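Physique du bâtiment – Notes de cours, séance 6
Humidité et condensation superficielle dans les locaux d'eau
N. Mallet

6.1 Rappels

L'air humide est traité comme un mélange de gaz parfaits. L'humidité relative φ est le rapport de la pression partielle de vapeur pv à la pression de saturation ps(θ). La température de rosée θr est définie par ps(θr) = pv.

Il y a condensation sur une paroi dès que sa température de surface θsi est inférieure à θr. À pv constante, θr ne dépend pas de la température de l'air.

6.2 Facteur de température

fRsi = (θsi – θe) / (θi – θe)

Le facteur se calcule en régime permanent. Il caractérise la paroi et ses ponts thermiques, indépendamment du climat. Points à vérifier en priorité : angles sortants, tableaux de fenêtre, surfaces masquées par du mobilier fixé au mur.

6.3 Cas du mobilier mural

Une armoire plaquée contre une paroi extérieure ajoute une résistance côté intérieur et abaisse θsi derrière elle. Le miroir, de faible inertie, suit de près la température de l'air.

Armoires à miroir blanches sur mur gris
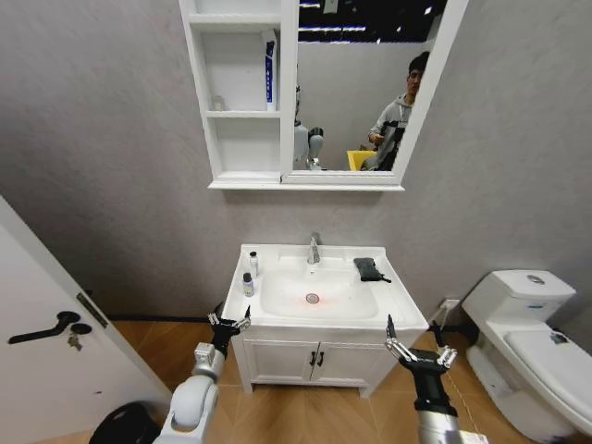
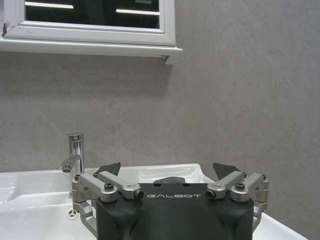 6.4 Application

Local de 2 m sur 3 m, hauteur 2,50 m, air à 22 °C, φ = 80 %. On donne ps(22 °C) = 2 645 Pa.

a) Calculer pv (réponse : 2 116 Pa).
b) En déduire θr à l'aide de la table 2.
c) Déterminer la valeur minimale de fRsi pour θe = 0 °C.

Négliger la sorption par les enduits. Le corrigé de K. Pētersons utilise la formule de Magnus ; un écart de 0,1 K sur θr est admis.

6.5 À préparer

Lire le chapitre sur les débits d'extraction. Apporter la table 2.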